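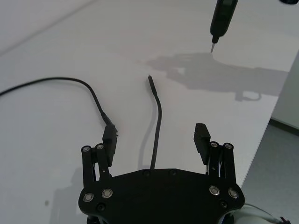

Carnora Marine Equipment, Deck Machinery Department

The winch that came back from Skulavwood

When the mooring winch from the ferry berth at Skulavwood arrived in our yard in June, it was still wearing its third coat of blue paint. Under the blue there was green, and under the green there was the original gray. The drum carried the number 846, stamped by hand, a little crooked. Rizwan Khondokar looked at the number for a while and then went to find the old job book.

Rizwan has worked on deck machinery for most of his life. He learned the trade in a repair shop where every part was drawn again by hand before it was touched, and he still does this. His drawings are kept in a steel cabinet beside the paint store. The younger fitters make their own drawings on the computer, and then they go to the cabinet to compare.

The complaint from the harbor was short. The winch pulled well but it did not hold. With a ferry on the line and the wind from the north, the drum would creep, only a few centimeters in one hour, but enough that the crew had to go out and correct it. They had already changed the brake lining two times. It did not help.

"A brake that slips, everyone will change the lining," Rizwan says. "It is the natural thing. But first you must ask if the band is touching the drum all the way."

It was not. When the band was taken off and laid on the marking table, it was clear that it had lost its round form. Near the anchor pin it stood away from the drum, and the new linings had been polished only on the lower half. The pin itself was worn on one side. It was 4 millimeters smaller than the drawing, and the hole in the bracket had become long, like an egg.

The repair was ordinary work, done slowly. The bracket was bored out and fitted with a bronze bush. A new pin was turned from better steel. The band was rolled again by our neighbors at Duman, who have the only rolls in the district wide enough for it, and the lining was riveted from the middle toward both ends. The gearbox was opened also, although the harbor had not asked. The teeth were good. The oil was not, and the breather was full of paint.

Testing was done on the Endgate frame, which is what we call the big steel frame behind the assembly hall. The rope is fixed to a load cell at one end and the drum does the rest. The harbor needs a holding force of 50 kilonewtons. Rizwan asked for up to 80 percent more than that, in small steps, with a wait after each step. A chalk line was drawn across the drum flange and the bearing stand. In the evening the two halves of the line were still meeting.

There was some discussion about the paint. The harbor wanted blue, to match the other winches. The breather was covered with tape before spraying, and a small brass plate was fixed beside it with the words DO NOT PAINT. The plate was Rizwan's idea, and he cut the letters himself.

The winch is now back on the quay at Skulavwood. The harbor has a second one of the same age, standing 500 meters farther along the same wall, and it will come to us after the summer traffic. Its number is not yet known, because it is under the paint.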